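Gaver Cable Retainer Kit for Trimum Arms

Part of: Trimum Accessories > Cables and Strain Relief
Maker: Zosska
Price: $139
In stock. Ships from our own warehouse.

The Gaver Cable Retainer Kit replaces the single clip supplied with early Gaver grippers. Owners of an arm with the early clip should read the safety notice below before using it again, whether or not they plan to buy the kit.

Safety notice: loss of grip from a pinched cable

In August we received the first report of a Gaver gripper opening under load. The arm had lifted a full carton and was turning at the wrist when the fingers let go. The carton fell on the edge of a counter and split. There were no injuries.

Our service bench found two separate causes in that gripper and in the ones returned after it.

The first is a loose bundle above the wrist. With only the factory clip in place, the cables can slide down the arm a little with each move. The slack ends up at the wrist, where it can hook on a shelf edge, a cupboard handle or the flap of an open box. A hard pull on the bundle can unseat the gripper connector.

The second is inside the gripper. The short signal cable between the finger links can work out of its channel. When the fingers close on something wide, the links press on the cable jacket. Once the jacket is cut, the signal drops out and older firmware treats that as a command to open.

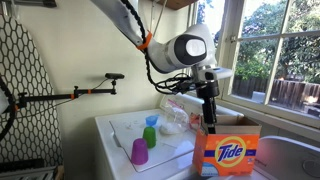

Arm working at an open detergent box on a washer top. The orange band holds the black cables above the joint, with the slack hanging below it.

What to do now

Stop using the arm for lifting over people, pets, glass or a stove until it has been checked.

Update the Fakir controller firmware. From the current release on, a lost finger signal makes the gripper hold its last position and sound the alarm. The arm will not move again until the fault is cleared by hand. The update is free and does not need the kit.

Check the cables as described below. If you find a cut or flattened jacket, do not tape it. Disconnect the gripper and contact service.

What the kit contains

Orange retaining band, with spare
Channel cover for the signal cable, left and right
Locking collar for the gripper connector
Replacement link bolts
Hex key
Printed inspection card

Fitting the kit

Fitting takes 20 minutes with the arm mounted. You do not need to remove the gripper.

Power down at the wall and wait for the controller light to go out. The emergency stop alone is not enough. It holds the arm still but leaves the finger motor live.

Wrap the band around the arm above the joint, with all the cables under it. Leave enough slack below the band for the wrist to turn fully both ways. A band pulled too tight puts the strain back on the connector, and we have seen this in several returned units.

Fit the collar over the connector and turn until it clicks.

Open the fingers by hand and seat the signal cable in its channel. Press the covers on and replace the link bolts. Tighten them to 2 Nm. Please do not reuse the old bolts.

Checking the grip

Do the first test at low speed, with a closed carton you don't mind dropping, and keep the lift low. Watch the cable between the links while the fingers are clamped. It should stay where you put it and should not bulge toward the joint. Look again with the carton tilted, as the weight then sits mostly at one end and the links carry an uneven load. Cartons held near the end flap are the hardest case.

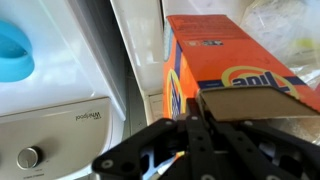
Inspection interval

Inspect the band, collar and signal cable every 2000 grip cycles. The Fakir controller keeps the count under Maintenance. In places with loose powder, such as laundry rooms and kitchens, wipe the links with a dry cloth at the same time. Powder packed into the channel can lift the cover. Do not use compressed air, which drives it further in.

Known limits

The kit does not raise the rated load of the gripper.

It does not protect against an open container tipping. The arm has no way of knowing that a box is open, and the hold function will keep gripping it at whatever angle it has reached.

The channel covers do not fit grippers with the long finger set. A separate cover is being tested. Until it is released, long finger sets should be used for reaching and light handling only.

Free replacement

If your gripper has the early clip (gray, with no part number on the inside), the kit is free. Send the serial number of the gripper, found on the mounting flange, and a note of any fault codes. Kits already bought for an affected gripper will be refunded.

Service contact: Dace Grigaitė, Zosska Returns and Repair
Technical questions: Renu Prajapati, Trimum Product Support

Please report any unexpected opening of the gripper, even if nothing was damaged. Save the controller log before restarting, as a restart overwrites it.

Related items

Trimum wrist connector, replacement
Gaver signal cable, short
Fakir alarm sounder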